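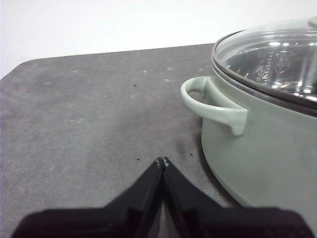 Steaming keeps all the vitamins in, a student wrote in the margin of a returned worksheet, and boiling throws them all away, so why would anyone still boil a vegetable?

Chapter 6
Pots, Lids and Steam

Both halves of that remark are too strong, and the word "all" is what does the damage in each. You have probably heard something close to it at home, or read it on a box. This chapter takes claims of that kind one at a time and asks what you would have to do at a stove to find out whether they hold. Some will. Several will hold only for certain foods, or only if the cook does something the box never mentions.

Start with the part that has good sense behind it. Some vitamins, vitamin C among them, dissolve in water. If you simmer sliced cabbage in a large pot and pour the water down the drain, part of what was in the cabbage goes with it. Cabbage held above the water gives up less that way. But vitamin C also breaks down with heat and time, and steam is hot. A cook who steams broccoli until it is gray and limp has little to boast about, whatever the equipment cost. And if the boiling water goes into the soup, much of what left the vegetable is still going to be eaten. Before you accept a comparison between two methods, ask how long each one ran, how finely the food was cut, and what happened to the water.

What you need for this chapter

One pot with a lid that fits. An insert or rack that keeps food above the water. A kitchen timer. A measuring cup. A notebook you do not mind getting splashed. A see-through lid like the one in the opening photograph makes the first exercise easier, but a solid lid will do if you are willing to guess and then check.

You do not need a matched set. The catalogs will tell you otherwise, and so will the swing tags in the store. The workbook that goes with this course was tried out in the teaching kitchen at Fladthorpe with whatever was in the cupboards, including several lids that belonged to no pot anyone could find.

6.1 What does a lid do?

A lid slows the escape of steam. That is the main thing, and most of what is said about lids follows from it or wanders off from it. Less steam leaves, so less heat leaves with it, so the pot comes to a boil sooner and can be kept there over a lower flame. You can test this in one afternoon with the same pot, the same burner and the same measured amount of cold water, once with the lid and once without. Let the pot cool completely between runs. Students who skip the cooling get a second run that looks wonderfully fast, and then credit the lid.

The glass lid has its own story. It is sold as the lid that lets you watch your food without letting the heat out. Partly true. Once the water is boiling, the inside of the glass is often covered with drops and fog, and what you can see is a blur with some color in it. You can usually tell a rolling boil from a still pot. You often can't tell whether a carrot is done, and for that you will lift the lid and poke it with a knife, exactly as you would with a metal one. Count the number of times you lift each kind of lid during a meal and you will have better evidence than the tag gives you.

6.2 Reading the label

Look at three phrases from printed material supplied with cookware.

The Cellau leaflet says its pots "lock in nutrition." Nothing on a household pot locks in nutrition. A lid holds back steam. If the writer means that less water is needed and less is poured off, the writer could have said so, and the claim could then be measured.

The Bonwood card says its finish is "safe to 200 degrees." Which degrees? On the Fahrenheit scale that would be cooler than boiling water and the pot would be close to useless. On the Celsius scale it is a moderate oven. The reader is left to work out which, and a careful reader should not have to.

The folded sheet packed with the Sauerland steamer promises vegetables "60 percent crisper." Ask how crispness was measured, by whom, and crisper than what. The sheet does not say. A number with no comparison beside it should move you less than a plain sentence would, and most people find it moves them more.

None of this proves that the pots are bad. They may be very good pots. A poor sentence on a label tells you about the label.

6.3 How much water?

Instructions for steaming usually ask for "a little water." Too little and the pot boils dry, which can scorch the bottom and ruin a coating. Too much and it climbs into the insert, and you are boiling after all, whatever you call it. The right depth depends on how high the insert sits, so a figure copied from somebody else's recipe may be wrong for your pot. Put the insert in first, add cold water until it stands just below the holes, then write down how much you used. Keep that number. Check the level partway through anything that cooks for a long time, and tilt the lid away from your face when you do.

Before you go on

Write down one thing you believe about pots, lids or steaming, and where you learned it. Do this before starting the exercise on page 117. Then write down what result would make you change your mind. If you can't think of one, pick a different belief and start again.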